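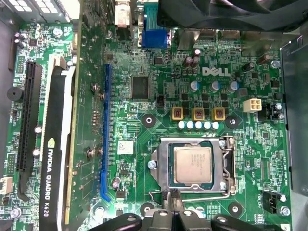
Drulara Opens Closed Test of Prillurent, a Turn-Based Salvage Game for PC

Drulara today began the closed test of Prillurent, a turn-based strategy game for desktop PC. The test build contains the first 6 missions of the campaign and the two-player skirmish mode. Access is limited to 200 participants, selected from players who registered through the studio's mailing list before the end of March.

In Prillurent, the player directs a salvage crew working through flooded industrial districts. Each mission is played on a hex grid with a water level that changes every second turn. Units below the waterline lose movement points but can reach cargo that is otherwise out of range. The water schedule is fixed per map and shown to both sides before the first move. 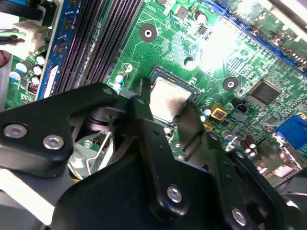 The simulation runs on Nuvedus, the studio's in-house engine. All combat and movement are resolved with integer arithmetic, so a recorded match can be replayed from its list of orders alone. A replay file for a full skirmish match is under 100 kilobytes.

"The main purpose of this test is to check the turn resolver against orders we did not write ourselves," said Chunhua Zeng, lead programmer. "Testers can submit a replay from the pause menu. We do not need a written report with it."

Map design is led by Mingxuan Xiao. The score was written by Jozefína Malý and changes its instrumentation with the current water level.

Prillurent will be published by Šimkus. Pricing and a release window will be announced after the test closes. The test build supports keyboard and mouse only; controller input is planned for the release version. Saved games from the test will not carry over.
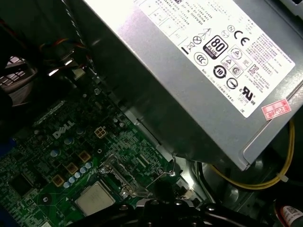

Power supply and Dell motherboard in an open desktop case.

System requirements and the list of known issues are included with the test build.

Press contact: Yuxi Lü, Drulara
Publisher contact: Sihan Yao, Šimkus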